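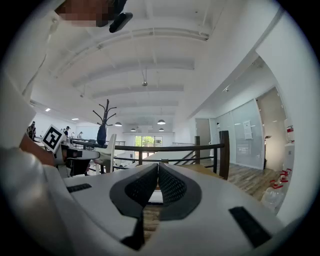
How often should you clean a wooden table that gets used every day?

Wipe it once a day with a soft cloth wrung out until it hardly feels damp, dry it straight afterwards with a second cloth, and save anything stronger for when there's a mark that needs it.

I wish someone had told me that when we moved into the house at Nillusbridge, as I went at everything in those first months with a bucket and far too much enthusiasm. Upstairs there's a lot of wood to look after: the floor, the stair posts, the handrail along the top of the landing, and of course the table, which has been used for sewing, tax returns, jigsaw puzzles and one memorable attempt at making ravioli away from the heat of the kitchen. I've settled into a way of doing things up there and a few of you have asked me to write it down, so put the kettle on.

Clear the table properly first

I know it's tempting to lift the fruit bowl with one hand and wipe under it with the other. I did it for years! But you end up pushing grit about, and grit is what makes those fine scratches you only notice when the afternoon sun comes in low. Take everything off, put it on a chair or the floor, and go over the top with a dry cloth before any damp one comes near it. Shake the cloth out over the bin (or off the back step if it isn't windy) and then carry on.

Go with the grain

Always wipe along the grain, in long strokes from one end to the other. Our table is 143 centimetres long and 91 wide, so I can reach across from one side, but I still walk around and do the far half from the far side. My back thanks me for it, and I don't miss the strip along the edge where sticky fingers tend to rest.

For dried-on bits, lay a damp cloth over the spot for a minute or two and let it soften. If it still won't budge, use a flat plastic scraper held nice and low, and push gently. An old plastic card does the job just as well. Please don't use a knife, even a butter knife, even if you're being careful.
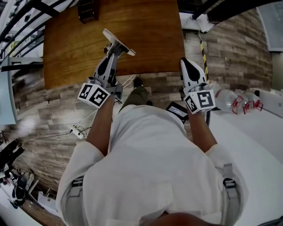
Once the surface is clean, look at it from down low with the light behind it. You'll see any smears you've left, and you'll also see whether the finish is starting to go dull in the places where people lean. On an oiled table that usually means it's ready for another coat. On a varnished one, leave the oil in the cupboard — it'll only sit on top and go tacky, and then you'll be writing to me about that instead.

If you don't know what finish you've got, put a single drop of water somewhere out of the way and watch it. A drop that sits up in a neat bead usually means the finish is still sound. If it sinks in and darkens the wood, blot it up, let the spot dry and treat the table as one that needs feeding. I use the Skernberg oil from the hardware shop, a very small amount on a lint-free rag, and I leave it 40 minutes before buffing off whatever hasn't soaked in. Do read your own tin, though, as they're all a bit different. And spread used oily rags out flat outside to dry, well away from anything that burns. Never scrunch them up in a bin. They can heat up by themselves and catch fire, and I'm quite serious about that one.

The handrail

Poor old handrails! They're touched more than anything else in the house and hardly ever get a clean. Mix a small squirt of dishwashing liquid into a litre of lukewarm water, wring the cloth out hard, and work along the rail with your hand cupped so you're doing the underside as you go. That's where the grime builds up. Dry it before anyone grabs it.

Thin metal rails underneath are easier than they look. Pull on a pair of old cotton socks like gloves, one damp and one dry, and run your hands along each rail, damp hand leading. Black metal shows dust terribly, and I do ours on the same day as the stairs so that whatever falls gets vacuumed up.

Coats, and what they do to a landing

A coat stand upstairs is a handy thing, particularly if your front entry is as poky as ours. The branching sort looks lovely when it's nearly bare and quite alarming by the middle of winter. Try to keep the heavy coats low and spread them around, so the weight isn't all on one side, and let a wet coat drip in the laundry before it comes up. Water marks on a timber floor are a nuisance to get out. I'm fond of my friend Cinzia Melis's rule, too: when a new coat goes on, one goes back to the wardrobe.

Chairs

Smooth white chairs want nothing more than warm soapy water and a soft cloth, with a rinse and a dry. Skip the gritty cream cleaners, which take the shine off and give the dirt something to cling to. While you've got the chair tipped over, check the felt pads on the feet. I replace ours every December, before the visitors arrive, with the 4 millimetre stick-on kind. Clean the old glue off first with a little methylated spirits on a cotton bud, keeping it well clear of the floor finish, and press each new pad on firmly. Leave the chair upside down overnight if you can spare it, so the glue has a proper chance to take.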